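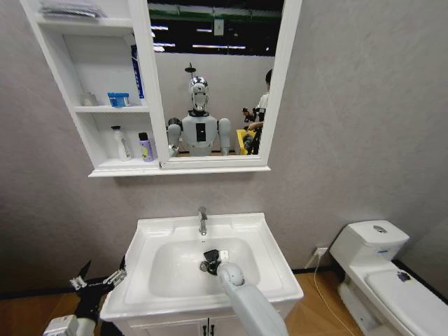 Bathroom Humidity and Ventilation: Frequently Asked Questions
Pinddale Home Services, May 2018

What size fan do I need?
Multiply the floor area in square feet by the ceiling height, then divide by 7.5. The result is the airflow in cubic feet per minute (CFM) for eight air changes per hour. A bathroom of 100 square feet with an eight-foot ceiling needs 107 CFM. Our closest stock size is the MacAulay 114.

Can the fan vent into the attic?
No. The duct must end outdoors, at a roof cap or wall cap with a backdraft damper. Moist air released in an attic condenses on the roof deck in cold weather. Most of the calls we get about this come in February.

How long should the fan run after a shower?
Twenty minutes is enough for most rooms. A timer switch is preferred over a standard switch. Keep the door undercut clear so that replacement air can enter.

Which walls should I check for condensation?
Check exterior walls first, then the area behind the toilet tank and beside the vanity, where air moves slowly.

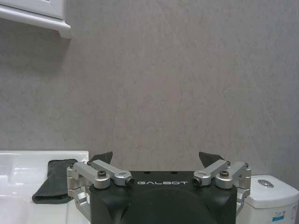
Wall between the washbasin counter and the toilet tank.

Will a mirror cabinet trap moisture?
It can. A surface-mounted cabinet on an exterior wall limits air movement behind it. Seal the top edge only if the wall is dry, and leave the bottom edge open. Open shelves dry faster than closed ones. 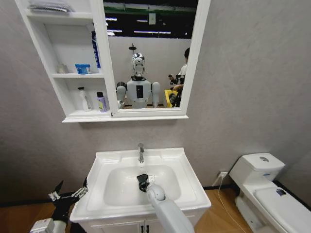 Clovden wrote to say that the humidity-sensing switch in their hall bath kept running all through the summer, and asked whether the sensor was bad. Usually it is not. The factory setpoint is too low for humid climates. Raise it one step at a time until the fan shuts off on a dry day.

Does the Istusska controller work with older fans?
Yes, with any single-speed fan wired to a neutral. It does not work with fans that have a built-in heater.

How often should the grille be cleaned?
Every six months. Turn off the breaker, pull the grille down, release the springs, and wash it in warm water. Vacuum the housing before putting the grille back.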